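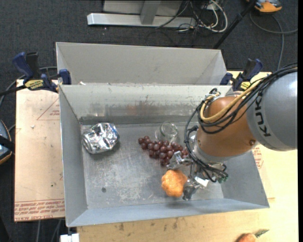
*KUKA arm over the metal bin, foil ball at left*

**Ticket 323: Driveway slab, hairline cracks and one soft corner**
Site: Umthorpe, rear driveway and apron
Opened: 10/14/24
Opened by: Feven Tsegaye
Assigned: Neema Rotich, Rotich Concrete & Grading
Status: open, waiting on joint sealant

**Problem as reported**

Homeowner called about fine cracks running off the garage corner, plus a spot near the street where the surface dusts up when you sweep it. Slab was poured 14 days ago. She's parked on it twice (small car, no trailer). Broom finish looks great otherwise, and I told her so!

**First visit, Feven**

Got out there before lunch. The cracks are hairline, I couldn't get the thin feeler gauge into any of them. Three start at the inside corner where the apron meets the garage and fan out toward the lawn. Classic re-entrant corner stuff, and I love it when a crack tells you exactly where it came from. The saw cut that should have come off that corner stops short of it. I measured the gap with the tape: 14 inches.

The dusty patch is a separate thing. It's all in the low corner by the street, where the downspout lets out. Scratched it with a nail and got powder for the first pass, then solid concrete under it. Rest of the slab hardly marks.

Tried so far:
- Sounded the whole slab with a chain. No hollow spots.
- Ran the hose for 40 minutes to check drainage. Water sits in the street corner and nowhere else.
- Checked the pour sheet. Truck was from Darkumar, mix as ordered, no water added on site according to the driver's slip.

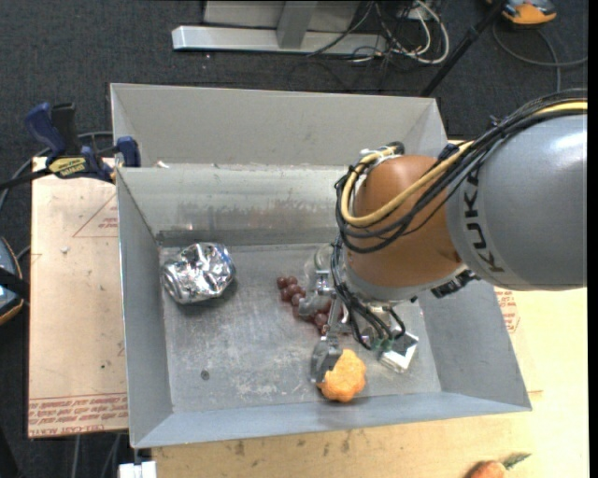
**Reply, Neema**

Super helpful notes, thank you. The short saw cut is on us. We stopped the walk-behind where the garage wall got in the way and were supposed to come back with the hand grinder. I found that line on the crew sheet and it never got checked off. I'd like to cut it through now and seal it along with the three hairlines.

On the dusting: rain came through before the finish had set up, and with that downspout dumping right there I'd bet the top got extra water. Two things I want to do, in this order.

1. Extend the downspout 38 inches past the edge so it lets out on the grass.
2. Scrub the patch, let it dry out fully, and put down the Flirgate densifier. Two coats.

If it still powders under the nail after that, we grind and resurface the corner at no charge.

**Second visit, Feven**

Downspout is extended and it works beautifully! Hosed the roof side again and the corner stayed dry apart from a puddle the size of a dinner plate. First coat of densifier is on. It soaked in fast. Joint is cut through to the corner, nice clean line, vacuumed out and ready.

Sealant is on back order, the gray one, and the homeowner would rather wait than have tan. Backer rod is in the van.

**Still to do**

- Second coat
- Seal joint and hairlines when the gray comes in
- Nail test again in November, same three spots (chalk marks are on the garage wall, please don't wash them off)
- Neema to add "finish corner cuts by hand" to the closeout sheet for every garage apron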